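Fivow Two-Arm Shelf Cell: Review After One Season in a Returns Room

Last updated: May

Dokard handles returned cases, boxes and bottles for mail-order customers. Until last fall, two clerks per shift put every item back by hand. The Fivow cell now does part of that work. I used it on the early shift and kept notes.

Hardware

Both arms bolt to one aluminum rail at the front of the enclosure, on black mounting plates. Each gripper carries its own small camera. Our shelf is plain pine with one middle board, giving an upper and a lower level. Cases stand upright on the lower level. Reach to the upper compartment is adequate from the left arm. The cable loop at the elbow needs checking at shift start.

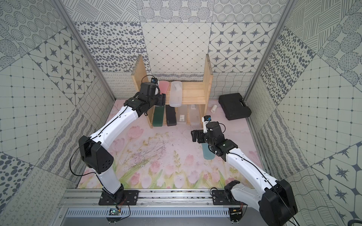 Handling

Translucent plastic is the hard material. The fingers are black, and the grip depends on where the tips meet the sides of the case. On a batch of 119 mixed returns, the cell placed 100 without help. Most of the rest were clear or tinted cases.
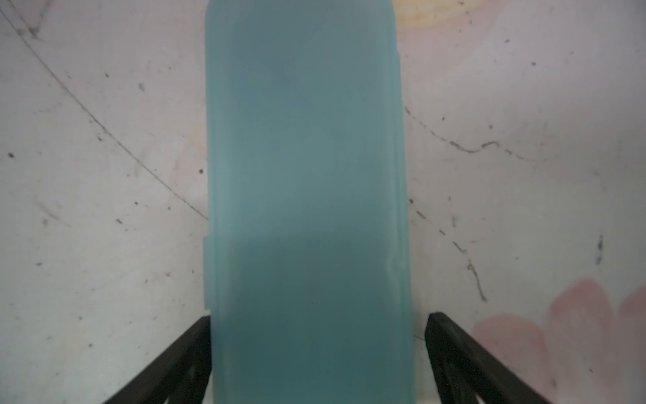

Gerd Frerichs, the shift lead, moved those items to a manual bin, and throughput recovered. The Pulledov software logs each refused item but gives no cause, so the clerk has to guess. Ambaye's older single-arm unit did report a cause, and I miss it.

Effect on the job

Lifting is down and screen time is up. One clerk now loads and clears exceptions while the other inspects for damage, a task we used to rush. Training took two shifts. Pay grades did not change, though the exception work is harder than the old job and should be graded accordingly.

Verdict

Recommended for rigid, opaque cases. For mixed plastics, keep a manual bench next to it and staff it.

Contact | Copyright Dokard Floor Notes | Back to top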